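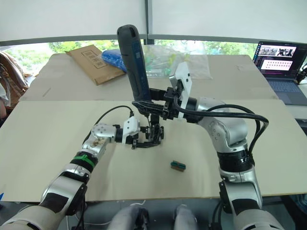

My project started with a headache. I had been working through a long reading assignment in the downstairs workroom at Wibisono Hall, under the ceiling lights, and by the time I got to the last chapter I was tilting the book this way and that to get the shine off the page. A friend across from me was reading the same chapter and felt perfectly fine. The difference, I began to suspect, was what we had under our books. She had put a big sheet of brown paper down first, and I was reading straight off a glossy tabletop. People cover tables for all kinds of reasons, and a light plywood board laid over a beige work table, as in the photo, changes the color and the grain of what sits in front of your eyes even if the only thing you wanted was to save the table. I wanted to find out whether that change matters to a person trying to read for a whole evening.

Glare and Comfort at Shared Reading Tables
Project report by Jaqueline Mendoza

Background

Lighting gets most of the attention when people talk about tired eyes, and I can see why. Lamps are easy to point at and easy to swap. But light reaches the reader by way of the page and also by way of everything around the page, and at a shared table the part around the page is mostly table. A shiny surface throws back a bright patch that moves as you move your head. A very dark one makes the paper look almost too white, so that your eyes have to keep adjusting every time you look up to take a note. I came into this expecting that the dark surface would be the worst of the lot, mostly on the strength of my grandmother's black kitchen table, where I did homework for years and complained the entire time.

What I did

I used one table in the Claline reading room, the long one away from the windows, and worked only in the evening so that daylight would not confuse things. The covers were a sheet of clear gloss plastic, black felt, gray cardboard, brown kraft paper, white poster board, a pine shelf I brought from home, and a panel painted with Zirnetti flat cream that was left over in my aunt's garage. That makes 7 surfaces in all. Each reader sat down with a Hakero desk lamp set at the same height and a printed passage of 3,000 words, chosen to be pleasant without being so exciting that people forgot to notice their eyes. Afterward they filled out a short sheet asking how their eyes felt, whether they had moved the page to get away from a reflection, and whether they would choose that surface again.

The sessions ran for two weeks in March. I would have liked longer, but midterms were coming and my readers (who were very generous, and who I paid in banana bread) had reading of their own to do.

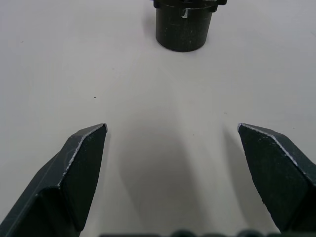 Finish turned out to matter a good deal more than color. The gloss plastic was disliked by everyone who tried it, and several readers had propped the passage up on their knees before they reached the second page. White poster board, which I had expected to do poorly, came out well, and I think the reason is that its surface is dull enough to spread the light instead of bouncing it back in one spot. A pale off-white tabletop with a smooth matte surface, like the one pictured, gives the kind of soft light gray-white with hardly any variation that my readers kept calling "restful" on their sheets. The cream panel was a favorite too, though one reader said it made her want pudding.

Black felt divided people. Some loved it and said the page seemed to float, while others found it gloomy and were rubbing their eyes by the end. The pine shelf had a knot right where the left hand goes, and I got more comments about the knot than about the light, so I have left the pine out of my final comparison.
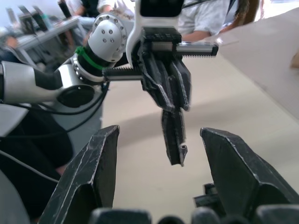
Figure 3. White rounded joint housing, with small dark screw holes arranged in a circle.

Problems along the way

The biggest trouble was the ceiling lights. One Saturday the row over the table had been switched off, and I only noticed after two people had finished reading. Their sheets are in my folder but I did not use them. I also should have asked about glasses from the beginning — one reader mentioned, very late, that her new lenses had an anti-glare coating, and by then I had no fair way to go back and sort everyone.

The other weak point is that people knew what I was studying. If you tell someone to pay attention to glare, they will find some. Next time I would hide the question among a few others about the chair and the room temperature.

What I would recommend

For a shared reading table, I would pick a pale, dull finish before spending any money on lamps. Where the table is already glossy, brown kraft paper did nearly as well as the painted panel, and it can be replaced when it gets coffee on it. I have left a roll in the cupboard at the back of the reading room, next to the stapler, and anybody is welcome to use it.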